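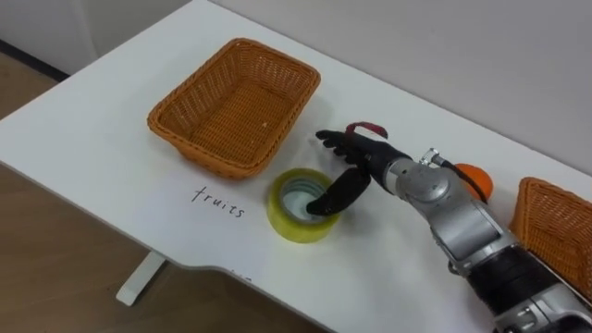

What does a sorting participant do?
You stand at a desk and place mixed household items into labeled baskets, following a printed sheet, and then fill in a form on the layout you used.

CALL FOR PARTICIPANTS: BASKET SORTING STUDY, JUVTHORPE
Posted November 2024. Reference 3801.

Detero is recruiting adults for a study of labels and container placement in household sorting. Sessions take place at the Flakberg building, Juvthorpe. No experience is required.
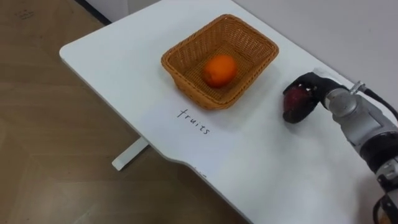

Fruit position, with handwritten label.

Tasks
Each participant completes 6 sorting rounds. Items are fruit, tape and other small goods. Label wording and basket position change between rounds. Participants work standing and may stop at any point.

Requirements
Age 18 or over. Able to stand for one session and to read short labels in English. Normal or corrected vision. Participants with a fruit allergy should state this when applying.
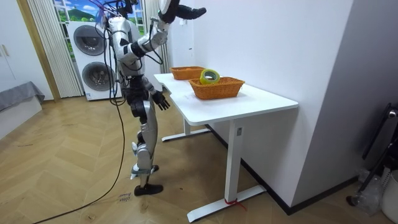

Basket spacing is the main variable in the second half of the session. Positions are set by the study lead before each round and must not be changed by the participant. Two wicker baskets on one white desktop, one nearer the back corner and one closer to the middle, is a typical layout. A roll of tape stood on edge shows above the rim of its basket, so item height is recorded as well. Forms are completed at the desk after each round.

Data handling
Forms are stored under a participant number. Names are kept in a separate file

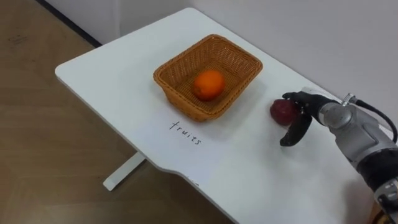 and are deleted when payment has cleared. Results are reported by group only.

How to apply
Write to Triin Kivi, Detero, Room 1166, Flakberg, Juvthorpe. Quote the reference and give two dates in December on which you are available. Questions on the procedure go to Baiba Sakalauskas, study lead, at the same address. Applicants who took part in the earlier Vi study are eligible.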